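Sunness Guest House, shared kitchen and dining room
Walk-through checklist, March
Checked by: Ngaio Katene
Copy to: Macario Alvarado

Marks used: OK, FIX (can wait for the next work day), NOW (do before guests use the room again), N/A.

1. Entry and floors
Door closes and latches on its own: OK
Floor free of lifted edges and trip points: FIX
Comment: The metal strip between the dining room and the hall is up on the hall side. Two screws gone. Same comment as last time.
Mats lie flat: OK
Exit path clear to the back door: NOW
Comment: Folding chairs stacked in the passage again. Moved them to the shed while I was there, but they need a place of their own.

2. Fire
Extinguisher on hook, gauge in green, tag in date: OK
Fire blanket in its pouch: OK
Smoke alarm, dining room: OK
Smoke alarm, passage: NOW
Comment: No sound on test. Changed the battery, still nothing. The unit needs replacing.
Emergency light holds for the full test: OK
Evacuation plan posted: FIX
Comment: It still shows the old side gate as the way out. Angharad Nicholas has the new drawing.

3. Electrical
Outlets near the sink trip on the test button: OK
Cords free of cuts and tape: FIX
Comment: Toaster cord is taped near the plug. Throw the toaster out, don't repair it.
Panel door opens fully, breakers labeled: OK
Comment: Breaker 6 is labeled "misc." It runs the dishwasher. I wrote that on the label.

4. Water
Hot water at the dishwasher, final rinse: OK
Hot water at the hand sink: FIX
Comment: Read 88 F after two minutes. I would like to see it warmer. Kamil Hrubý to look at the mixing valve.
Drains run clear: OK
Leaks under the sink: OK
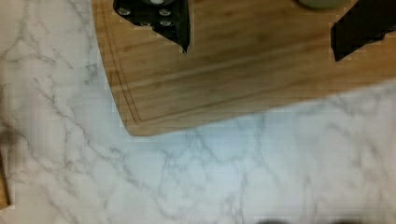 5. Food contact surfaces
Counters sealed, no open cracks or chips: OK
Boards free of deep cuts: OK
Separate board for raw meat, marked: FIX
Comment: The marking has worn off. Guests can't be expected to guess. Burn it in or buy a colored one.
Sanitizer mixed and labeled with the date: NOW
Comment: Bottle had no label at all. Poured it out and made a fresh one.
Can opener blade clean: OK

6. Cold storage
Refrigerator 40 F or below: OK
Freezer 0 F or below: OK
Door seals: FIX
Comment: Bottom corner of the left seal is split. Holding temperature for now.
Guest food labeled with name and date: FIX
Comment: Three containers with neither. Left a note on the door.

7. Stove and hood
Knobs turn and light on first try: OK
Hood filters: FIX
Comment: Greasy. Soak on Tuesday when the kitchen is closed.
Gas shutoff reachable: OK

8. First aid
Kit on wall and stocked: FIX
Comment: Out of burn gel, low on finger bandages.
Emergency numbers posted: OK

Follow-up
Norbert Lukáč will order the passage alarm and the door seal together. I need to see the alarm working before this sheet is closed. The other FIX items carry over to the next sheet if they are still open.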